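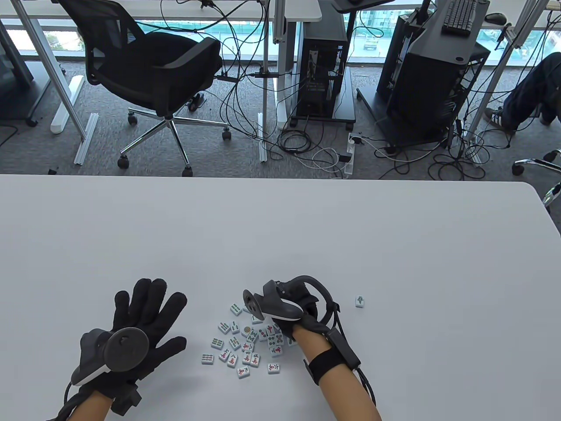

Gloves on, tiles out, chair pushed back: a morning at Flollmont.

I packed boxes at the Bralard warehouse for eleven winters, and then in April they handed me a pair of gloves and told me to play with mahjong tiles.

I'm serious! The packing line had gone over to the arms by then, and the arms were wonderful with cartons and hopeless with anything small. So a bunch of us from the floor were sent upstairs to Flollmont, all carpet and big windows, where the wires hang down beneath the desks and you learn to step high. Black gloves, a tracker strapped on the back of the hand, a box at the wrist. "Just do what you'd do," the girl at the keyboard said. "Your hands know."

Did they ever. I pushed the heap around, I pinched one tile out, I turned it over with my thumb, something green, put it by itself. 600 times before lunch, the counter said, and I would have guessed 60. My mother used to shuffle tiles so loud the neighbors knocked. I did it her way, flat palms, big circles, and the girl sat up and said, "Wait, do that again, do that slower!"

Nothing I did on the line ever got a "do that again." On the line my hands were a number, 300 cartons a shift, and if the number was good no one came by.

My old partner from Dock Two thought I was a traitor. He said it in the parking lot, not even angry, eating a plum. "You're teaching it to be you." I said maybe so, but somebody was going to, and I'd like it to be someone who shuffles right. He laughed, and the next week he came up for a trial and was terrible at it, way too fast, and they loved him too. They wanted fast.

By summer the first arm with our motions in it went down to the Fivbridge floor, and they let us come watch. We named it Raju, after the racehorse that once paid for my partner's truck. It reached into a bin of little plastic caps, and before it picked one it laid its fingers flat and made a circle. A big, slow, noisy circle.

I grabbed my partner's sleeve so hard I popped a button. "That's my mother," I said. "That's my mother's shuffle!"

He was already on his knees, looking for the button.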